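Home | Courses | Student Work | Visits | Contact

Filed under: Student Reports, Automation

Open Day at Burudus: What Did We Learn?

Our group went to the Burudus open day in July to see how close two-armed robots are to doing ordinary table jobs. The leaflet from the Damgate site promised "hands as good as yours". I went in doubting that and came out doubting it a bit less, but only a bit.

There were 28 of us, split into smaller groups, and each group got five minutes at the table. The stand was called Kvam. The job was cup handling, and the guide told us the arms had done it 113 times that morning. We asked how many of those had gone wrong and were told the figures were "still being put together" — I wrote that down word for word.
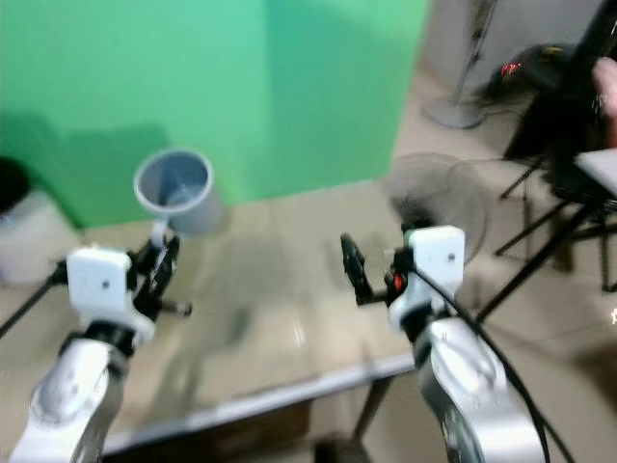 By Alma Thorley, second-year student, Engineering and Society

The grey cup was at the left gripper when I got my turn, tilted with its mouth up, and the right gripper had its jaws open. One cup on a clear, pale table, with a big green screen behind it, is a kind test. My kitchen is not like that. I would have liked to see a wet cup, or one with a handle, or three of them jammed together in a sink.

The talk afterwards was about Kidden, the software side. We heard it had been trained on over 1824 recorded goes, which sounds like a lot until you ask how many different cups were used. The answer was vague.

To be fair, the staff were patient and let us stand close. What I can't say from this visit is whether the arms would cope anywhere else. Our group has asked for the failure figures by email and will add them to the appendix if they come.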